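The Mouse Club

At Cuvville's robotics club, the hardest homework is tidying a desk

I showed up at the Cuvville robotics club in February expecting noise. When I was in school, robotics meant a gym full of kids screaming while two metal boxes shoved each other around a plywood ring (I loved it, I was terrible at it). So I brought earplugs. I didn't need them.

The club meets after classes in room 2236, at the far end of the science building, past a vending machine that ate my dollar. There were six students in there and they were all whispering. One of them held up a hand to me, like you would at the library, and went back to staring at the table.

"Sorry, she's on a run," said Macarena Paredes, who teaches physics and has been in charge of the club for three years. "You can sit on the stool. The other stool. That one's broken."

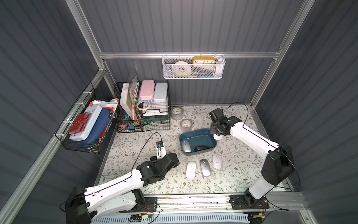
The job this semester is called Trullo, for reasons that got lost somewhere in a group chat, and it sounds so easy that I laughed when they told me. Get the robot to pick up a computer mouse and put it in a tray. Then do it with the next mouse. The students drive the arms themselves at first, over and over, and save every attempt, and then they train a program on all those attempts and cross their fingers.

Why mice? I asked Xiomara Lyons, a junior and the best driver in the room by a mile. She gave me the look you give a parent who wants help with the printer.

"Because they're slippery and round and every one is shaped a little different," she said. "Blocks are boring. Anybody can do blocks."

Then she let me try, and oh boy. I had the controls for maybe a minute before I'd pushed my mouse sideways across the cloth like a tiny curling stone. My second attempt was worse! The trick, Xiomara told me (kindly, I think), is to come straight down and stop before you feel ready to stop. Most beginners squeeze too early. She did too, her whole freshman year.

I asked about the tablecloth as well. It's a busy leafy print, the kind my aunt would put out for Easter, and I'd figured somebody's mom had donated it. Nope, they picked it on purpose. A program that only ever sees a plain white table gets lazy, Macarena says, and the club wants theirs to find a mouse on whatever you put under it.

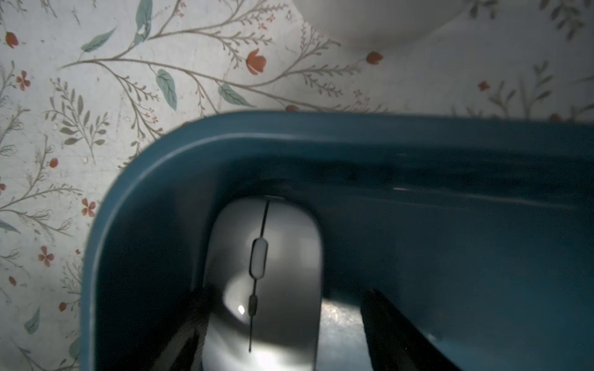
Gripper's-eye view: a silver mouse in the bin, with a finger on either side.

In the spring they'll take Trullo to the Begay Cup, a regional meet where school teams get three tries at a tabletop task in front of judges. Last year the team from Kurkgate beat them on the final try, and I heard about it from four different people before I'd taken my coat off. Xiomara is still mad. She has the Kurkgate run saved on her phone and she played it for me twice, pausing on a grab she swears was pure luck.

I stayed until the janitor came by and flicked the lights at us. Macarena was hunting for her keys, and Xiomara was asking for one more run.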